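Section 3: Listening to an Album for the First Time

Welcome back! By now your Lemance player should be charged and paired with your headphones or speakers (if it isn't, pop back to Section 2 and we'll be waiting for you). What follows is the part most of us on the team enjoy best, sitting down with a brand new record and hearing it from the first song to the last.

Before you start

Make sure the whole album is saved to the player. The Bosman sampler that comes with it has 14 songs and lives in the folder called Plarthorpe.

1. Press and hold the round button until the light turns green.

2. Turn the dial to Albums and press once. Your newest album sits at the top of the list.

3. Open Play Options and switch Shuffle off. Nele Verbeke, who put the sampler together, spent most of January fussing over the running order, and she'd be so pleased if you heard it her way at least once!

4. Set Gap Between Songs to None. Some songs run straight into the next one, and even a short silence spoils the join.

5. Turn the volume all the way down, press Play, and bring it up slowly until it feels comfortable.

Caution: Loud sound over a long stretch can harm your hearing. If your ears ring, stop and give them a good rest. 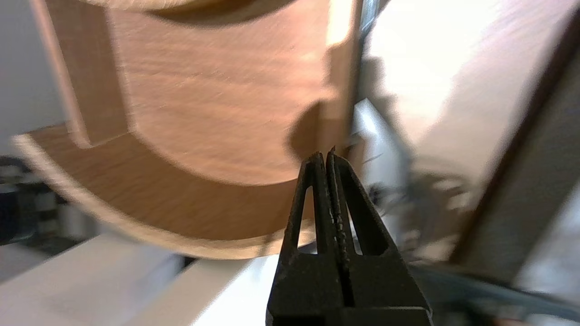 6. Let the album play through. If the phone rings or supper boils over, press Pause and the player will keep your place, even if you switch it off.

7. When the last song ends, choose Keep Notes if you'd like to jot down a few thoughts. You can write up to 912 characters per album, plenty for most people (Henk Hendriks on our help desk always runs out, bless him).

Note: Players updated before 30th March show Keep Notes under Extras instead. If you see error 1552 while saving, restart the player and try again.

For lyrics and cover art, go on to Section 4.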